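**pikix_48** wrote:

Hi all! After a long March of working off the end of the couch I finally have a proper desk setup going, and I'd love some opinions before I get too attached to it (I get attached fast, as the regulars know). I put a big brown mat down first and everything lives on top of that.

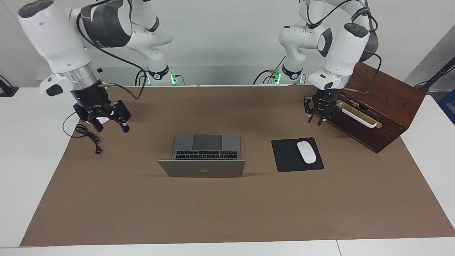 *Laptop, mouse pad and the dark wooden box*

My question is the box. I love it, but does it eat too much room?

**Dundside** wrote:

Oh, keep the box! I'd move the mouse pad, though. A square one takes up a lot of space for one little mouse, and on a mat that size you could skip it altogether.

**tsuchiya127** wrote:

Have to disagree with Dundside, sorry! I went without a pad for years and my mat got a shiny patch I still look at every morning. What I'd sort out is the power cord.

**pikix_48** wrote:

Fair point on the cord, it does like to sprawl over on the right by the lamp.

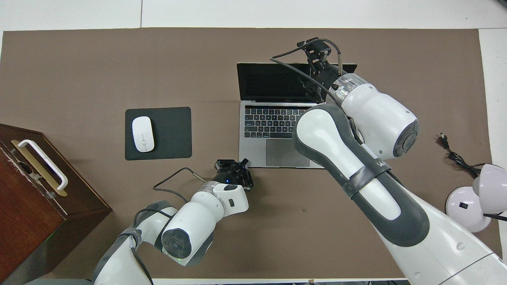 I'm thinking of a clip under the table edge, or maybe just tucking the cord into the box, which would settle both questions at once. The lamp stays whatever happens, I'm very fond of that white dome shade.

**Dundside** wrote:

Clip! You'll get tired of opening the box every time you need to charge. And I still say lose the pad, sorry tsuchiya :)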